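Notebook, paper bench
October 1, 2019

Talebi letters, sale lot prep, continued from the last entry.

Opened the second folder this morning. Fourteen sheets in this one, all in the same hand, most of them on Hotel Briltard notepaper with the crest at the top left. The auction people want everything back with condition notes by the end of the month so the catalogue can go to print. They are selling the group as a single lot, so a poor sheet drags the rest down with it and I would sooner spend the time now.

Sheet 1. Iron gall ink, brown, slight haloing on the downstrokes. Bathophenanthroline strip showed pink after a minute, so free iron(II) ions present. Paper otherwise sound. Old fold lines in thirds, the lower one weak but not split. No treatment beyond surface cleaning.

Sheet 2. Same paper, but the signature is in blue-black and sits oddly on top of a smudge. Checked under raking light. The smudge was there first. I think he picked up a different pen to sign, nothing worse than that. Noted for Aoi Okabe at Nolbridge, who is writing the catalogue entry and will be asked about it.

Sheet 3. Pressure-sensitive tape along the top fold, both sides, gone amber. Carrier came away with the heated spatula without trouble. The adhesive is the problem. Tried a crepe eraser first and got the bulk of it. Left the staining alone. Solvent would move the blue rule lines on this stock – tested at the corner with ethanol and they bled straight away.

Surface cleaning for the rest of the folder done with grated vinyl eraser and soft brush, working out from the centre. Stayed clear of all pencil. There is a pencil date on the back of sheet 6 ("Feb", no year) that is not in the writer's hand and may be the recipient's. Auction house wants it kept and so do I.
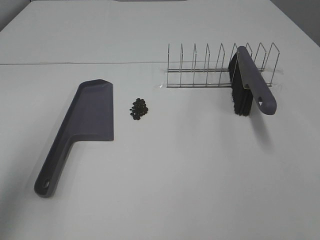

Sheet 7 is the one that matters, the long letter where he calls off the visit. It has been quoted in two books and both of them have the closing line wrong. The word is "bring", not "being". Very clear under magnification. I have written this out in full on the condition sheet and sent it to Aoi as well.

Condition of 7: tear from the right edge, 56 mm, running through the last four lines. Aligned and closed with Japanese tissue and wheat starch paste from the back, small sections, dried under blotter and light weight. Paste was a bit wet on the first section and I let it stand before going on. There is a tiny loss at the inner end of the tear which I have not filled. It touches no writing.

Envelopes. Five in this folder. Three match their letters by fold and by offset of the ink. One does not match anything here and I suspect it belongs with folder one. The last has had its stamp cut out. Need to go back and compare before anyone numbers the lot. The inventory that came with the folders lists the whole group under 517, with no separate numbers, which is no help at all.

Phone call from Nolbridge after lunch. Estimate is going in at £4,000, which they call cautious. The last letter of his to come up was a typed one with nothing personal in it and it made 300. They also wanted to know if the group could be put in a new album for the viewing. I said no, polyester sleeves in a box, and people can ask to see them one at a time. They were fine with that in the end. Sleeves are on order from the usual place, open on two sides.

They are thinking of using "Vastness" as the heading in the catalogue, from a line in sheet 9. Not my business, but that word is the most faded one on the page and someone will ask to see it. Took it under UV and it reads well enough. Prints are in the folder.

Humidity in the store was up again when I checked at four. Changed the silica gel in the cabinet and moved both folders to the upper shelf.

Still to do:
Sheets 10 to 14, iron test and cleaning
Compare odd envelope with folder one
Second look at the tape stain on 3 under better light
Ask Aoi if the two carbon copies go in the lot or stay with the family
Check the repair on 7 once it has come out from under weight

Fresh paste needed as well – the present batch won't last past tomorrow.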